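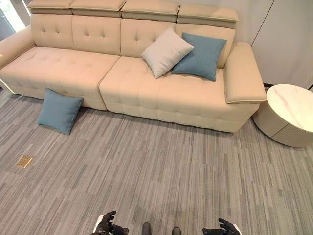

Can the sections of a modular leather sofa be ordered separately?

Each section has its own article number and can be bought alone or joined to a second unit.

1 May 2020 — Kivimari has added a tufted sectional with adjustable headrests to its seating range. The leather comes in 6 colors, cream among them. Deliveries of the first 500 units began in April. The two-section version costs $1,679.

"The seat covers are replaceable for 60 months after purchase," said product manager Marit Vik.

Trade inquiries: Bello Yusuf, Kivimari sales office.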